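Demonstration collection (robot learning)

Demonstration collection is the gathering of recorded examples from which a learning system is trained to control a robot. Each example, usually called a demonstration or episode, pairs what the robot's sensors report with the motion commands given at the same moment. The work may be done on physical equipment or in simulation.

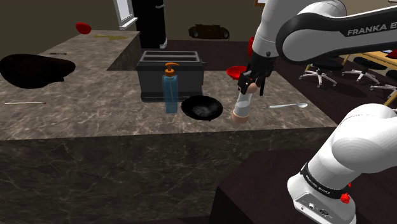
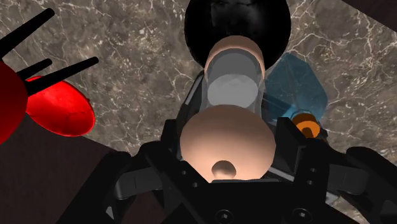 Two views from a simulated kitchen: the arm holding a cup over a marble island, and the gripper with objects on a marble surface.

Method

In the most common arrangement, a person steers the arm with a hand controller, a second arm or a keyboard, and software stores the joint positions, gripper state and camera images at each time step. The recording starts from a set arm position and ends when the task is complete or the operator gives up. Failed attempts are usually labeled and kept apart from the rest -- some groups delete them.

Many collections record at least two camera views. A fixed camera shows the arm and its surroundings, while one mounted near the gripper shows the fingers and whatever is close to them. The second view is useful when the arm itself blocks the first.

Simulated collection

In a simulator, the positions of objects are known exactly and a workspace can be reset at once. Counter materials, lighting and the choice of objects can be changed between episodes. Finished demonstrations can also be replayed with small changes to produce further ones. The Clasent kitchen set, for instance, began with 80 operator-driven episodes and was expanded to more than 500 by this means.

Policies trained only on simulated examples often do worse on real hardware. Contact, friction and see-through materials are common sources of error.

Quality and review

Operators differ in speed and in how they approach an object, and a system trained on mixed styles may hesitate between them. Annag Drummond, who worked on the Trernley collection, proposed having each operator repeat a short practice task before recording. Of 133 Trernley episodes reviewed under this rule, 78 were accepted without trimming.

Storage

Formats vary. Varnuseo keeps images and commands in a single file per episode, while Tosh stores video separately and links it by time stamp.

See also: Imitation learning; Motion planning; Teleoperation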